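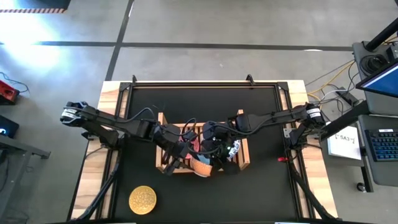 Small soft things are the hardest part of any cupboard to keep in order, and most of the mail we received after the January issue asked about them. Washcloths, pouches, hair wraps, odd napkins and the cloth toys that end up in every room have no natural stack. They slide, they unfold, and whatever sits on top hides the rest. A shallow crate with slatted sides does more for them than a deep bin. When pink, peach and light blue pieces share one slatted wooden crate, a hand can reach any of them without lifting out the others, and something hanging a little over the side is no great problem. Keep the crate for soft items only. Anything hard and round, such as a coaster or a trivet, belongs outside it.

Readers who follow the Dilero home pages will know that we have been working through the kitchen and dining cupboard for most of this year. The last two items dealt with lids and with drawers. This one covers bowls and folded cloth, which many households keep on the same shelf and which get in each other's way.

Start with the bowls. Take everything off the shelf and set it on a table where you can see the shapes. Bowls with a narrow foot and a wide rim nest well, but only up to a point. We recommend 2 to a stack for patterned or painted pieces. A third bowl adds weight to the lowest rim, and you will have to lift the top ones every time you want the one underneath. Put the bowl with the wider mouth at the bottom. If the upper bowl rocks when you touch it, the two shapes don't match and should be stored apart.
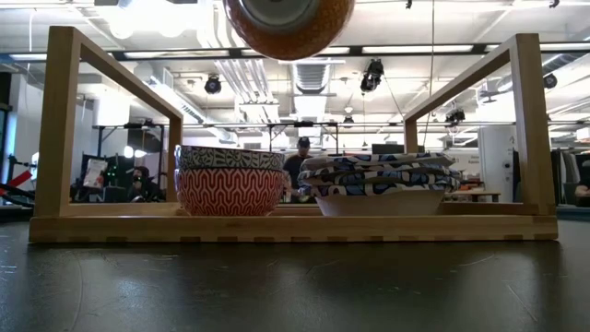

Stacks of plain everyday bowls can go higher. The Medrano stacking guide, which we handed out with the January issue, suggests a limit of 7 for plain bowls of one size, and we still use that number. Mixed sizes should stay lower. A sheet of kitchen paper between painted bowls is enough to keep the foot of one from marking the inside of the next — felt circles look nicer but collect crumbs.

An open wooden rack is a good choice for a shelf that is deep from front to back. It gives the bowls a place to stop, and a front rail keeps the lowest one from creeping toward the edge. Measure the inside of the rack as well as the outside before you buy. Thick posts take up more room than you would expect, and a bowl that fits the shelf may not fit between them. The Condis rack that several readers wrote to us about has to go in at an angle if the shelf above is fixed, so empty it first.

Now the cloth. Padded pieces such as quilted placemats, pot holders and thick napkins do not lie flat, and a tall pile of them leans. Fold each one in half, then turn the folds so they alternate, one to the left and the next to the right. Three thick pieces make a steady pile. A wide, plain bowl that you rarely use for food makes a good holder. The cloth can bulge over the rim as long as the lowest piece sits inside the bowl and holds the rest in place. 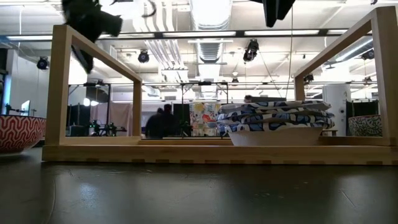 Folded, padded cloth in a white bowl, with patterned bowls to either side.

Leave a hand's width between the cloth and the nearest stack of bowls. Fabric catches on rims when it is pulled out quickly, and a light bowl will come with it. If the shelf is too narrow for that gap, move the cloth to the end and pull from the side.

Wipe the rack with a barely damp cloth and dry it before anything goes back. Unfinished wood should not be oiled where it touches fabric. On a dark tabletop, lift bowls and don't slide them — an unglazed foot will leave fine scratches that show up as soon as the light is low.

The Rumusora shelf planner has been reprinted and is free to readers while copies last. We have 200 on hand. The first printing of 3,000 was gone before spring. To request one, reply to this newsletter with your mailing address and the word "planner" in the subject line. The next item in the series covers trays and cutting boards.

Posted 2025-08-27 in Kitchen and Dining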